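Print this page | E-mail this page

Where Do the Willows Go? Basket Making in Jirkitz, Then and Now
Student project report by Selma Milošević
Local Economies module, supervised by Romana Havlíček 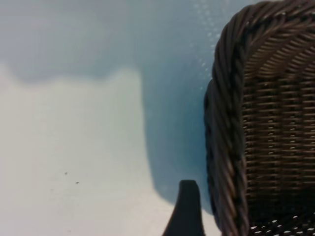
Fig. 1. Brown wicker basket with a braided rim.

When I picked this topic I thought it would be a quiet one. Baskets do not argue. The people who study them do, and I spent most of August finding out how strongly a retired weaver can feel about imported handles.

Jirkitz once had 40 workshops, according to the trade register in the town archive. Today it has two. The usual explanation in town is plastic, delivered with a sigh. The register tells a slower story. The numbers were already sliding before the first plastic tub reached the market square, mostly as the railroad switched to wooden crates and the Dovis cannery, which had bought fruit baskets by the wagonload, closed its packing hall.

Method

I read the register, which is handwritten by someone in a hurry, and sent a questionnaire to households in Jirkitz and Sunby. I got 112 replies. Four of them were about parking. I left those out of the analysis, although they were the most detailed.

Results

Most households own at least one basket and hardly any know where it was made. Laundry and firewood were the common uses, followed by "it was a gift," which I had to add as a category. Sunby respondents were more willing to pay extra for local work. They also live farther from the workshops, so the offer is rarely tested.

Both remaining weavers sell mainly to visitors. The Kuruc workshop makes more money from its Monday evening classes than from finished goods. In other words, people will pay to make a crooked basket but want a discount on a straight one.

Limits

The questionnaire was on paper and handed out at the library, so people who dislike libraries are missing. The register also skips anyone who wove at home in winter, and older residents told me that this meant nearly every family on the river side – including, in two cases, the clerk's.

I would like to go through the cannery order books next, if the archive can find the key to the cabinet.

Contact: Local Economies module office | Text © Selma Milošević | Back to top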